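The last shop on Toledo Street that still mends things

Small firms are counted every year, but the count says little about how they get by. In the Toledo district of Deltbridge, the most recent business register lists 449 active businesses, the large majority of them with fewer than five people on the payroll. A good number have one person on the payroll, and that person is also the owner.

The district takes its name from Toledo Street, which runs downhill from the old tram depot to the river. The upper end has the bank, the chemist and the supermarket. The lower end has the small units, most of them built as workshops and let out on short leases. Rents there went up in March for the second time in three years, and several tenants have left.

Sota Nishimura has stayed. He runs Tista, a repair shop for sewing machines and overlockers, from a ground-floor unit with a rear yard. He took the lease over from the previous tenant, a locksmith, and the key-cutting bench is still there under a row of shelves. He employs two people, both part-time, which puts Tista firmly in the smallest size band on the register. 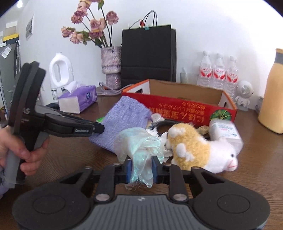
Deltbridge Local Business Desk

Most of his work comes from households. People inherit a machine, or find one in the loft, and want to know whether it can be made to run. A basic service takes Nishimura half a day, including cleaning, oiling and setting the tension. He charges a flat rate for it and quotes separately for parts. The older machines are often the easier ones, he says, as the parts are metal and can be taken out with an ordinary screwdriver. Newer machines with circuit boards can be harder to put right, and sometimes he has to tell the customer that the board costs more than the machine did.

The rest of the work is for trade customers. There are three dressmakers in the district, a curtain maker on the river side and a small upholstery business in Pravness, the next town along the line. They cannot afford to be without a machine for long, so Nishimura keeps loan machines for them. The curtain maker has had one since the spring and has asked whether she can buy it.

"I would sell it to her, but then I would need another loan machine," he says. "So it stays as a loan."

The trade customers pay on account, usually at the end of the month. Late payment is the thing he mentions most often when asked what makes the business difficult. A large company that pays late is an annoyance to another large company. For a firm with three people in it, one unpaid invoice can mean putting off an order for parts. He now asks new trade customers for half the money in advance, and says that only one has refused.

The register gives a fair idea of what sort of businesses share the lower end of the street with him. Food and drink is the largest group, followed by hair and beauty, then building trades, many of which are registered at a home address. Repair is a small category and has been getting smaller. There were six repair businesses of all kinds in the district when Tista opened, covering shoes, watches, bicycles, televisions and domestic appliances. There are now two, and the other one does only bicycles.

What the register does not show is how many people work without being on any payroll. Family members who help out on busy days are not counted, nor are sole traders who fall below the threshold. The curtain maker is one of these. So is a woman who alters school uniforms each summer and sends her machine to Tista every autumn when the rush is over.
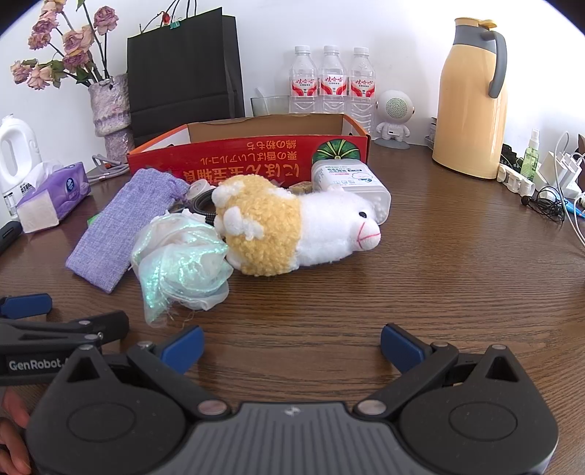
Nishimura learned the trade at a factory outside Pravness that made workwear. He started there as a machine operator and moved to maintenance after the regular mechanic retired. When the factory closed he bought a van, some hand tools and as many boxes of spare parts as the van would hold. For the first year he went from door to door, and he says the fuel took most of what he earned. Moving into the unit on Toledo Street meant that customers came to him.

The unit has its problems. The roof over the yard leaks, and parking outside is limited to twenty minutes, which is a nuisance for anyone carrying an industrial machine. The tenants asked the council for a loading bay and were told that the street would be looked at as part of a wider traffic review. No date has been given for that.

Business rates are less of a worry. The unit is small enough to qualify for relief, as are most of the others in the row. The electricity bill is higher than the rates would be, chiefly because of the compressor and the heating. He has switched supplier once and is thinking of doing so again when the contract ends.

He has also had to decide whether to grow. The upholstery business in Pravness offered to let him have a corner of its workshop one day a week, which would save its machines the journey and might bring in new customers. He would need to close the Deltbridge shop that day or leave it to his part-time staff, one of whom is still learning. For now he collects from Pravness in the van every fortnight.

The lease at Tista runs for another two years. The landlord has offered a longer one at a fixed rent, and Nishimura has asked for the yard roof to be repaired before he signs it. A surveyor has been out to measure, and he is waiting for a reply.

The register figures used in this article were correct on 30/11/2024. Businesses that registered or closed after that date are not included.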